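Curkov Work Surfaces: Frequently Asked Questions

Last revised 14 June 2025

Ordering and sizes

What sizes are available?

Standard tops are sold in two depths and five widths. The full list is on the Sizes page. Custom cuts are made at the Rudton shop in steps of one eighth inch. The longest single piece we can ship by ground freight is 9 feet. Longer runs are made from two pieces with a factory-cut joint.

Can I order a top without legs or a base?

Yes. Select "Top only" at checkout. Tops ordered this way come without pilot holes unless you upload a drilling plan. We accept plans as PDF or DXF. Dimensions must be taken from the rear left corner of the underside. Plans that use any other reference point are returned for correction, and the lead time restarts when the corrected plan is received.

What is the difference between the Azimi and Travix bases?

Azimi is a fixed-height welded base. Travix is a bolt-together base with a hand crank. The Travix crank can be mounted on either side but has to be specified before shipment, as the gear housing is handed. The two bases use different hole patterns. A top drilled for one will not accept the other without new holes.

How much weight can a base hold?

Azimi is rated for 300 pounds, evenly distributed. The rating assumes all four feet are in contact with the floor and the top is fastened at every hole. It does not apply to loads placed on an overhang. The Travix rating depends on the height setting and is printed in a table on the inside of the rear rail.

How long does an order take?

Stock sizes leave the warehouse within 9 business days. Custom cuts take longer, and the current figure is shown on the product page when you enter your dimensions. The shop closes for inventory during one week in November, and no custom work is released that week.

Delivery

Do you deliver upstairs?

Standard freight is curbside only. Inside delivery can be added at checkout for ground-floor rooms and for buildings with a freight elevator. The driver will not carry a top up stairs. Measure the elevator diagonal before you order. A top that does not fit is returned to Rudton at the buyer's expense.

The carton is damaged. Should I refuse it?

Open the carton while the driver is present. If the top itself is chipped or cracked, write the damage on the delivery receipt and refuse that piece. If only the cardboard is torn, accept it and note "carton damage" on the receipt. Claims without a note on the receipt are handled as ordinary returns.

Assembly

What tools do I need?

A drill with a clutch, a 5/32 inch hex bit, a tape measure, and a level at least 24 inches long. The Travix base also needs a 1/2 inch wrench for the crank housing.

Can I use longer screws than the ones supplied?

No. The supplied screws are sized to stop short of the finished face. A longer screw will lift or pierce the surface, and this damage is not covered.

The assembled table rocks. What should I check?

Loosen all the base fasteners by one turn, set the table on the floor where it will be used, and retighten in a diagonal pattern. If it still rocks, adjust the leveling feet. Do not extend a foot past the red mark on the thread. Floors that are further out of level than this need a shim under the foot plate.

In what order should I join a two-piece top?

Fasten the left piece to the base first. Apply the joint sealant to both edges, bring the right piece up to it, and tighten the underside connectors from back to front. Wipe off the excess with a damp cloth before it skins over. Leave the joint unloaded for 40 hours.

Finish and care

Which finishes are matte?

White, Sand, and Slate are matte. Gray is available in matte or satin. Samples cost $9 per set, credited against the first order.
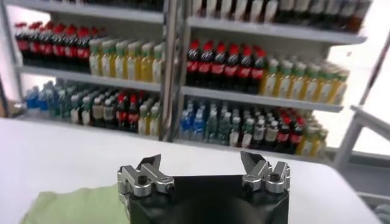

How do I clean the surface?

Use warm water with a small amount of dish soap and a soft cloth. Dry it afterward. Streaks on matte finishes are nearly always soap residue and will come off with a second pass of plain water. Do not use powder cleansers, steel wool, melamine foam, or any product containing bleach. Isopropyl alcohol is acceptable for ink and adhesive marks if it is wiped off within a minute.

Will a hot object mark it?

Use a trivet or pad under anything that comes off a burner or out of an oven. Heat damage shows first as a dull ring and later as a blister in the top layer. Neither can be repaired.

Can scratches be polished out?

Not on a matte finish. Polishing raises the gloss of the area around the scratch and makes it easier to see. On satin Gray, fine scratches can be reduced with the Curkov repair paste, part 29, applied with light pressure in the direction of the scratch.

The edge band is lifting at one corner. What now?

Stop cleaning that area with water and keep it dry. If the lifted section is shorter than one inch, the edge kit will fix it. For longer sections, send photos of the corner and the order number through the contact form.

Returns and warranty

Can a custom-cut top be returned?

Only if it was cut outside tolerance, meaning more than 1/16 inch from the ordered dimension. Stock sizes may be returned within 40 days if undrilled and in the original carton.

Does the warranty transfer if I sell the table?

No. It applies to the original purchaser at the original address. Replacement parts can be bought by any owner. Have the base model and the number stamped on the rear rail ready when you order.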